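**Taldale Residents' Forum > Housing and Lettings > Bed linen provision in furnished lettings: proposed change from July**

**Lettings_Office_Taldale**

Residents are advised that the arrangements for bed linen in furnished rooms are under review. The present contract with Skurkus ends in July, and the office invites comments on this thread before a decision is taken.

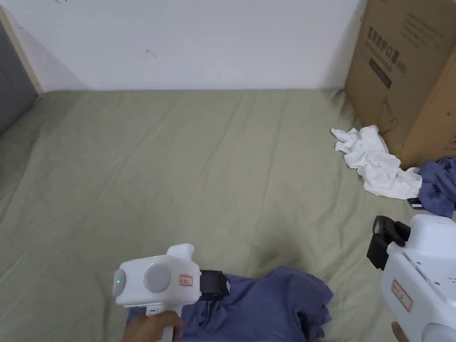 Under the present arrangement, each furnished room is supplied with two full sets of linen, which are collected and laundered every second Thursday. The charge is included in the rent and is not shown separately on the statement. The proposal is that residents would keep the two sets for the length of their tenancy and wash them on site. The office would replace worn items on request.

The block has 96 furnished rooms. Ending the collection service would save £3,000 a year, which would be put towards two new dryers from Pundeo for the ground floor laundry.

Comments are requested by noon on Thursday.

**A_Paewai**

I write as a resident of the east wing and thank the office for consulting before the contract lapses. I support the proposal in principle. The collection service has been unreliable for some time, and on several occasions my linen was returned to the wrong floor.

I would, however, ask for clarification on one matter. If the charge is at present included in the rent, will the rent be reduced when the service ends? The notice states how the saving is to be spent but does not say whether residents were asked if they wished it to be spent in that way.

Angus Paewai

**northstair**

I must register my objection. The laundry is already fully occupied on most evenings. Sheets and duvet covers take up a whole machine and need a long drying time. Two additional dryers will be of little help if the number of washing machines stays the same.

There are also residents who cannot easily carry a full load down three flights of stairs. The lift does not serve the half landing at the north end, and this has been raised with the office before.

**quillfeather**

With respect to the previous poster, the laundry is busy between six and nine in the evening and very quiet at other times. I wash on weekday mornings and have never had to wait. A booking sheet on the door would settle most of the difficulty.

I should also prefer to look after my own linen. The sheets supplied by the contractor are stiff, and the fitted ones no longer grip the corners of the mattress. I have used my own for the past year and have had two sets of theirs sitting in the cupboard throughout.

**northstair**

Not every resident is at home on weekday mornings. A booking sheet was tried when the old machines were in place. Names were crossed out and written over within the week, and it was taken down.

**Lettings_Office_Taldale**

The office is grateful for the comments received so far and replies as follows.

To A_Paewai: no reduction in rent is proposed in the present year. The position will be considered at the annual review, and your remark about consultation has been recorded.

To northstair: residents who have difficulty in reaching the laundry may apply to stay on a collected service, at no extra charge. A form will be available from the front desk. The number of washing machines is being discussed with the supplier.

To quillfeather: unused linen may be returned to the front desk at any time between 9 am and 4 pm. Please ensure that it is bagged and marked with the room number.

**asfaw_tenant**

May I ask whether Asfaw House is included? We share the laundry but have a separate agreement, and our linen has always been our own responsibility. If the residents of the main block are all to begin washing bedding on site, we shall be affected without having been notified.

I would also point out that the dryers take a card with a minimum top-up, and that a double duvet cover seldom dries in one cycle. The cost to each resident will not be nothing, and the notice ought to say so.

**A_Paewai**

I agree with the point about drying costs. Over a year I would estimate roughly 200 cycles for a household of two, bedding included. I would withdraw my support unless either the rent or the dryer charge is adjusted.

**quillfeather**

That figure seems high to me. I use far fewer, although I hang my sheets over the door in summer.

**Lettings_Office_Taldale**

Asfaw House is not included in the proposal but should have been notified, and a copy of the notice will be delivered there this afternoon. The question of dryer charges has been passed to the finance manager. The thread remains open until noon on Thursday.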